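Skesen Kitchen Words
A word list of household and kitchen terms, German and English
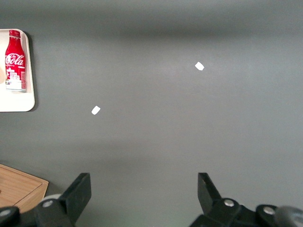
White tray on a grey tabletop. Headword: Tablett (entry 3 in the tableware file).

Version notes
Last changed: Wednesday, February 18, 2026
Maintainer: Volker Oltmanns
Entries: 706
Entries with a usage note: 421

What is in the list

Skesen is a bilingual word list for things found in kitchens, sculleries and dining rooms. It began as a glossary for translating old household manuals and grew as more manuals came in. Each entry gives a German headword, its gender and plural, one or more English equivalents, and a short definition in British English. Where a word is regional, the region is given if the source named one.

The list covers tableware, cookware, cleaning things, storage and furniture. It does not cover food, recipes or cooking verbs. Those were in the first version and were taken out in December, as the definitions had been written by several people to different rules and could not be brought into line without starting again.

Files

tableware.csv
cookware.csv
cleaning.csv
storage.csv
furniture.csv
sources.txt
changes.txt

All files are UTF-8 with a comma as separator. Text fields are in double quotes. The first row holds the column names.

Columns

id: a whole number, unique within its file but not across files. Use the file name and id together if you need a key for the whole list.
headword: the German word in the singular, spelt by current rules.
old_spelling: the spelling in the source, if different. Often empty.
gender: m, f or n. Words with two genders in use have both, split by a slash.
plural: the full plural form, not the ending.
english: one or more equivalents, split by semicolons, the most usual first.
definition: one sentence, no full stop.
note: usage, region or confusion with a similar word. May be empty.
source: a short code, explained in sources.txt.

Sources

Most headwords come from two printed works. The Kuhlmann manual is a guide for domestic staff with a long chapter on laying and clearing tables. The Windus catalogue is a trade price list and is the main source for cookware. The codes are KU and WI. Words marked VO were added by the maintainer from everyday use and have no printed source.

Definitions were written fresh for this list. No text was copied from the printed works apart from the headwords themselves.

Known problems

Platte is in both tableware.csv and cookware.csv. The two senses are different and both should stay, but the notes do not yet point to each other.

The English for Schüssel and Schale overlaps. Both have "bowl" first. The note field tries to separate them by depth, and readers from the south have said it does not match how they use the words.

In storage.csv, 10 entries have no plural. The source gives only the singular and I have not found the plural in use.

Austrian and Swiss words are thin. Corrections are welcome, with a source if you have one.

Loading the files

The files open in any spreadsheet program. If umlauts come out wrong, set the encoding to UTF-8 by hand when importing. The list has also been packed for the Pranero dictionary reader. That version leaves out the old_spelling column and joins note to definition.

Corrections

Send the file name, the id and the suggested wording. Please send one message per file. Changes are recorded in changes.txt with the initials of whoever sent them, unless you ask to be left out.

Licence

Free to use, change and share, including in paid work, provided the name of the list and the version date are given.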